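How to Square and Level a Freestanding Cabinet Module

By Kaja Mockus
February 8, 2021

Print this page | E-mail this page

A freestanding module that rocks or racks will not hold a door gap. The procedure applies to open-front units with a fixed bottom shelf and four adjustable feet, such as the Grundex base. You need a tape measure, a level, a flat screwdriver and a pencil.

Step 1. Check the floor.
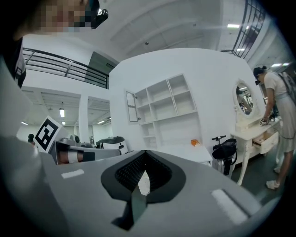
Set the level on the floor where each side panel will stand and mark the high spot in pencil. Work from the high spot when setting the feet. Light matters at this stage. In a bright, white interior a white panel edge is hard to read against the wall, so hold a dark card behind the edge when sighting along it.

Step 2. Measure the diagonals.

Measure the front opening corner to corner in both directions. The two readings should agree within 2 mm. On my unit the first diagonal was 1,149 mm and the second matched. If they differ, loosen the back panel screws, push on the long diagonal until the readings agree, and retighten.
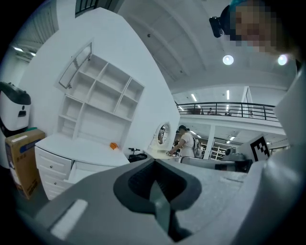 Can the feet be used to correct a racked cabinet?

Correct the rack at the back panel first. Feet only level a cabinet that is already square, and forcing them will twist the bottom shelf.

Step 3. Set the feet.

Tip the module over on a clean floor. Turn all four feet fully in, then back each one out 18 mm. Stand the module up over the pencil mark and adjust the three low corners until the level reads true front to back and side to side.

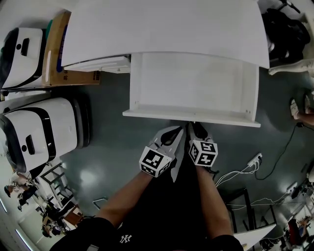

White cabinet module tipped over on the floor, open compartment facing the grippers.

Step 4. Recheck.

Load the bottom shelf, wait a day, and measure the diagonals again. Seasonal movement can shift a floor, so repeat the check in December if the heating runs all winter.

Comments (2)

Prasetyo Lumenta: Does this work for the Brurent tall unit? Mine has no back panel screws, only a groove.

Kaja Mockus: With a grooved back, square the case and run a bead of glue in the groove. Clamp overnight.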